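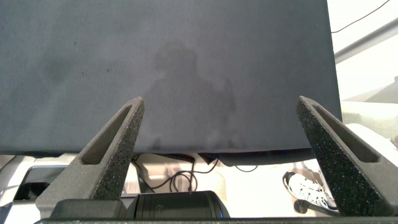
Bon, j'ai promis un fil sur Motside, donc voilà un fil sur Motside. Pour ceux qui ne suivent pas : c'est le mod de Bevan Hapeta qui remplace toute l'énergie « magique » du jeu par de la mécanique. Des arbres, des courroies, des roues dentées. Et du bruit, beaucoup de bruit.

J'ai 1140 heures dessus d'après le lanceur. Je compte là-dedans toutes les nuits où j'ai laissé tourner le moulin pour voir si la farine s'accumulait bien (elle s'accumulait très bien, merci, j'ai dû rajouter deux coffres).

Première chose, si vous installez aujourd'hui : prenez la branche 1.12. La 1.13 démarre, mais les courroies disparaissent dès qu'on change de chunk. C'est noté dans le suivi de bugs, inutile d'ouvrir un ticket de plus, il y en a déjà treize qui disent tous la même chose.

Deuxième chose, le mod a besoin de Bikon, la bibliothèque à part. Si vous oubliez Bikon, le jeu ne plante même pas ! Il charge tranquillement et tous vos blocs sont violets et noirs. J'ai réinstallé Java pour ça. Une soirée entière. Je ne veux pas en parler.

Sur notre serveur on a fait une ville, Pryor, au bord du grand lac au sud du spawn. Au début c'était trois cabanes et une roue à aubes, maintenant il y a une scierie, une fonderie, un funiculaire, et un pont levant que tout le monde déteste parce qu'il met une éternité à redescendre.
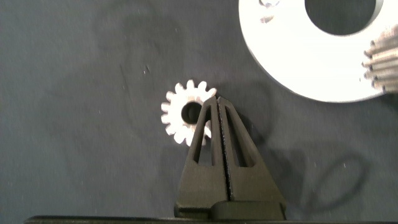

Le gros morceau de Motside, c'est les rapports de vitesse, et c'est là que tout le monde décroche. Une grande roue qui entraîne une petite, la petite tourne plus vite mais elle a moins de force, jusque-là ça va. Sauf que le mod regarde le nombre de dents et se fiche complètement de la taille du bloc à l'écran. Regardez la petite roue blanche sur le tissu gris foncé, avec ses dents courtes tout autour et son trou au milieu : dans le jeu, un engrenage comme ça, je le mets en sortie, jamais à l'entrée du train. Si vous le collez directement sur la roue à aubes, votre scierie part à une vitesse délirante et cale à la première bûche. J'ai fait l'erreur sur la scierie, puis sur la fonderie, puis encore sur le funiculaire (là au moins c'était drôle).

Un truc que le wiki explique mal : la charge maximale d'un arbre en bois est de 100, et cette limite vaut pour toute la ligne. Donc si vous ajoutez un marteau au bout, c'est l'arbre tout près de la roue qui casse. J'ai cherché la panne du mauvais côté pendant des jours.

Ma solution, pas élégante mais elle tient : un embrayage entre chaque atelier, et un levier par embrayage. On n'allume que ce dont on a besoin. Le marteau, je le coupe la nuit de toute façon, il réveille tout Pryor – enfin, il réveille surtout la personne qui a bâti sa maison contre le mur de la forge. 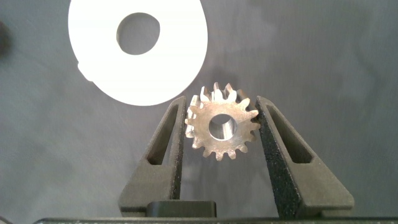 Rondelle blanche et petit pignon en métal.

Passons à Posport, l'extension pour les ports et les grues. J'étais sceptique, je trouvais que ça faisait doublon avec les ascenseurs. En fait non, c'est super ! La grue prend une caisse sur le bateau, la pose sur le quai, et l'inventaire suit. Par contre mettez votre quai bien droit sur les axes, en diagonale elle lâche tout dans l'eau.

Les perfs : sur mon portable ça tient, à condition de baisser l'animation des courroies dans les options. Mettez-la sur 2, vous gagnez énormément et on voit à peine la différence. Le serveur, lui, s'en moque, tout ça est calculé côté client.

Il paraît que la prochaine version arrive en juillet, avec des ressorts et des horloges. Si c'est vrai je refais tout le beffroi.

Je mettrai le plan de la scierie en réponse ce soir, plusieurs personnes l'ont demandé. Et si quelqu'un a réussi à faire redescendre un pont levant en moins d'une minute, mes messages sont ouverts.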